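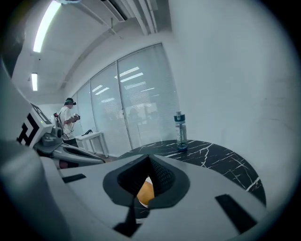 Leandro Salcedo wrote back that a rule should live in one place, and that if it has to live in two, the two should at least be introduced to each other. He then reopened the ticket and set it to High.

Ticket: Grallel upload checker rejects sessions that follow the handbook
Opened: 9/7/20
Status: Reopened (second time)
Component: Grallel checker, Skeltden handbook section 16

Problem as reported
Two-gripper sessions recorded by the book fail with "marker rule violated." The checker doesn't say which marker or which rule. It does offer a Learn More link, which goes to the login page.

Expected
A session that follows section 16 passes.

What happens
A session that follows section 16 fails. A session recorded while ignoring one paragraph of section 16 passes, and gets a green check mark for good practice.

Log

Entry 1. Ran the usual. Restarted the checker, cleared the queue, restarted the checker again in case it had been shy the first time. No change.

Entry 2. Compared the handbook with the checker settings. Section 16 says to hold both markers in view for 45 seconds at the start, then work normally. The checker wants the markers in view for the first 3000 frames. At our frame rate those are different lengths of time, and the checker's is longer. Both documents call their figure "the standard."

Entry 3. Asked the Thygesen office which standard is the standard. Was sent a PDF of the Skeltden handbook, same version, with a new cover.

Entry 4. Went through the hand position rule with the people recording. Section 16 wants fingers on the handle and off the marker face, black border included. Everyone knew this one. It's the only rule in the section with a drawing, and I'd like that noted by whoever decides which rules get drawings.
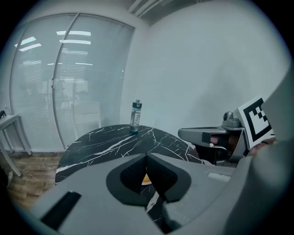

Attachment 2: second gripper with its marker, fingers on the handle.

Entry 5. Told the checker to wait 45 seconds instead of counting frames. Test session passed. Closed the ticket.

Entry 6. Reopened. The Virton sync tool restores the default settings every night, so by morning we were back to 3000 frames and the queue had up to 100 rejected files in it. Virton support says the overnight restore is a safety feature. I asked what it was keeping safe and was given a new ticket number.

Entry 7. Moved our setting to the site override file, which sync leaves alone. Restarted, ran sync by hand, checked again. The setting held. Resubmitted the rejected files.

Workaround until the handbook is fixed
Hold both markers in view for the 45 seconds, then keep them in view until the recorder's frame count passes 3000. This satisfies both rules and bores everyone equally.
Keep the marker border clear of fingers the whole time.
If a session is rejected anyway, attach the checker log. A screenshot of the word "violated" is already on file.

Still open
Section 16 needs one figure and one owner. Leandro has offered to write the paragraph if someone else will agree to approve it. The error message should name the rule that was broken. Assigned to Grallel, who have assigned it to Skeltden.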